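Teaching a Sink Wipe by Remote Control: Project Report, Rorville Campus
Group 4, Robotics Elective

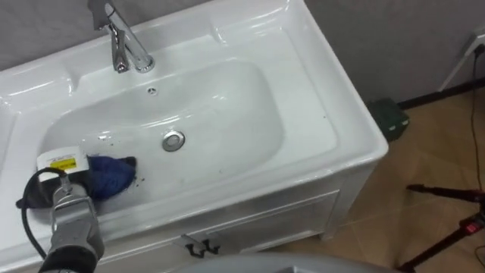

2 min read

Our task was to teach the arm to clean a bathroom basin using demonstrations only. One of us drove it by remote control with the Clerine software while a second watched the cable and called out stops. The gripper held a cleaning tool with a blue cloth wrapped around its working end, and the aim was to push grit along the bowl towards the drain.

We recorded 106 demonstrations in March and kept most of them. The curved inner wall was the hardest part - too much pressure and the cloth bunched, too little and it skipped over the dirt. Two operators also meant two wiping styles, so we labelled each run by operator before training.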